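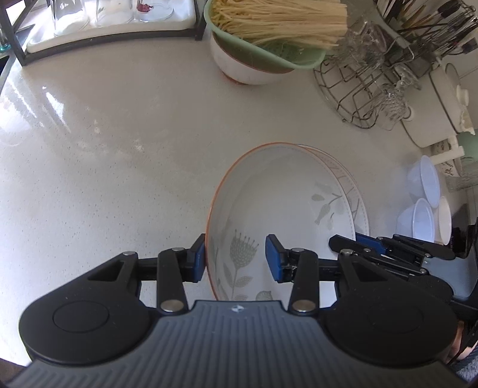
Re: [handgrip-upkeep] Pads creeping and fingers gone sloppy on the Baltirero pair

Replying below the quote, as the list rules ask, and trimming it, as the list rules also ask and the last six messages in this thread did not.

> We have two of the Baltirero hand-held grippers, the pinch type
> with the blue pads, bought as a pair. They were lovely when new.
> Now one of them closes with a sort of shrug: the left finger gets
> there, has a think, and the right one follows. On a thin rim such
> as a plate or a bowl, the thing being held turns a few degrees as
> the pads close on it.
>
> Also the pads are moving. They started square on the fingertips
> and one has crept sideways by the thickness of a fingernail. I
> pushed it back. It went again.
>
> The manual has one page on this, and what it says is "inspect
> regularly". The other gripper is fine, and it has done exactly the
> same work. Before I take the bad one to bits: is it pins, pads, or
> me? And has anybody found a proper way to set the two fingers
> level, or do you all do it by eye?

Mostly pins, a bit of pads, and (sorry) a bit of you. I say this as someone who pushed a pad back four times before admitting that it had come unstuck.

We look after the two that go out on the Drurance kitchen work, so ours spend their lives picking up crockery. That is a good test of the fault you describe. A box or a sponge will forgive a sloppy finger. A glazed rim won't. When you've got one pad on the outside of a bowl and the other on the inside, all the play in the linkage turns up as rotation of the bowl, and you feel it through the handle as a small, rude twist.

I've done the full job on one of ours twice now and written it up below. Set aside an evening. It doesn't take an evening, but you will drop a circlip.

1. Find out which end the slop is at

Close the gripper on nothing, gently, and keep it closed. Hold one fingertip between finger and thumb and try to rock it sideways. Then do the other. You are comparing them, so it doesn't matter how strong you are. If one tip rocks and its neighbour doesn't, look at the pins on that side, starting with the one nearest the pad. In our case it was the second one up, but the nearest is quicker to get at and you may be luckier than we were.

Now rock the pad itself on the fingertip. Any movement there is adhesive and has nothing to do with the linkage. Please do these two tests separately. I did them together the first time and replaced three perfectly good pins.

2. Pins

Lay the gripper on a towel with a rim to it. Take the pins out one at a time and put each one back before touching the next. The arms are flat and look the same either way up, and they aren't the same either way up. There is a slight set in them. If you have every arm off the bench at once you'll spend what's left of the evening working out which is which, and there is a version that goes together nicely and only opens halfway.

Wipe each pin and look at it under a good lamp. A worn one has a dull ring where the arm rides. If you can catch a fingernail on the ring, bin it. Baltirero sell the pins only as part of a "finger refresh set" which also contains a sticker. Verhoeven will sell you the pins on their own, and they arrive in a bag so small that I've thrown one away with the envelope.

The tiniest smear of dry lubricant on the pin, and none on the faces of the arms. Oil is no good. Oil is excellent for a week and then it has collected toast crumbs, flour, the fluff off every tea towel in the house, and your linkage is running in paste. If yours have already been oiled (somebody always has), wash the arms in warm soapy water and dry them properly before anything goes back.

3. Pads

Peel the old pad off. If it comes away in one go with clean glue on it, it wasn't stuck, it was resting. Scrape the fingertip with something plastic, wipe with alcohol, and leave it alone until the smell has gone.

We use the Radik pads now. They're the same blue and the same outline as the ones supplied, and a shade softer. The softness helps on glaze and does nothing for you on anything heavy. I wouldn't go softer still. We tried some foam ones and the bowls sat in them like a head in a pillow, very comfortable and pointing anywhere they liked.

Stick the pad with the gripper open. Square it against the end of the finger, not against the side, as the side has a slight taper to it that you won't see until it has misled you. Then close the two pads on a strip of flat stock and leave it clamped for 40 minutes. The packet says less. The packet has not met our kitchens. Overnight is better if you can bear it.

Don't test it by squeezing hard as soon as the clamp is off. I know you will. I did.

4. Setting the fingers level

No, we don't do it by eye, having established that my eyes disagree with each other. What we do is low-tech. Draw a line down the middle of a sheet of card. Stand the gripper over it so that the line runs between the two round caps on the body. Close slowly and watch the pads: both should reach the line together. If the left arrives first, back its adjuster off a quarter turn and go again. Quarter turns only. The adjuster is a good deal keener than you'd expect and at half a turn you will sail past level and begin to suspect the card.

When they meet on the line, put in a drop of the weak thread lock. The weak one. The strong one is for people who never intend to change their minds.

5. Bedding in

New pins and new pads need to get used to each other. Open and close the thing 1,000 times before it does any real work. This sounds like a punishment and it is one, but it can be done in front of the television and it frightens the cat less than you'd think. Then go back and repeat the card test. Ours had drifted by a hair both times, always the same way, and one more quarter turn put it right for good.

6. Trying it on something that matters

Use a real bowl, on a real worktop, and have something behind it that won't mind. We did ours next to the draining rack in one of the Drurance kitchens with the crockery that was out on the side. Pick a bowl with a rim you can get both pads flat against, tip it up on its edge, take hold, and look at it. If it stays at the angle you left it when the pads close, you're done. If it turns, go back to step 1 and rock the tips again.

Then do it with the pads on opposite walls of the bowl in place of a pinch on the rim. That's the easier grip to hold and the better one for showing up an uneven finger, as the bowl will shuffle towards whichever side is late.
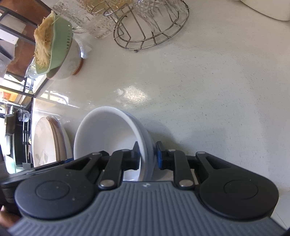

Plain white bowl with a blue pad on each side of it. Note the pins on the two linkages, six in all.

Two things I would check while you've got hold of a bowl. Look at the pads edge-on: the whole face should be touching, and if only the top corner is, your pad is on crooked and all the levelling in the world won't save you. And put a bit of weight in. Our heaviest regular customer comes to 920 g with its contents, which I know from having weighed it on the kitchen scales after an argument. I'd want to lift whatever your own heaviest is, a few inches up, over a folded towel, before you sign anything off.

On your other question, why one has gone and its twin hasn't when they've done the same work: I don't believe they have. Ours log their closings, and when I finally looked, the one that had gone sloppy had done 2,321 more than the other since April. Everyone has a favourite hand and it's the same hand all day. We now swap them over at lunch and have put a dab of paint on each handle so that the swap is a swap, and not somebody putting both down and picking them up again the way they were.

While I'm here, a few odds and ends that didn't fit under a number:

The ribbed top plate collects grease between the ribs. An old toothbrush does it. Don't use the one you used for the pins.

If you're working near a sink, wipe the pads between jobs. A wet pad on a wet glaze has all the grip of a fish.

Keep the old pins, labelled, in a jar. They're no use in a linkage but they make fine drifts for pushing out the next lot.

The circlips are a standard size, whatever the Baltirero parts sheet implies. Buy twice what you need. See above regarding the evening.

I have a drawing of the levelling card with the line and a couple of handy marks for full open and half open. It's a rectangle with some lines on it, so manage your expectations, but I'll put it in the list's files area once I've remembered the password. If somebody has a set that are newer than ours, could they look at whether the adjuster still sits behind the left arm? The Verhoeven catalogue shows it on the right, and I can't tell if they've moved it or printed the picture backwards.

And do let us know which pin it was. I've got the second one up in the sweepstake.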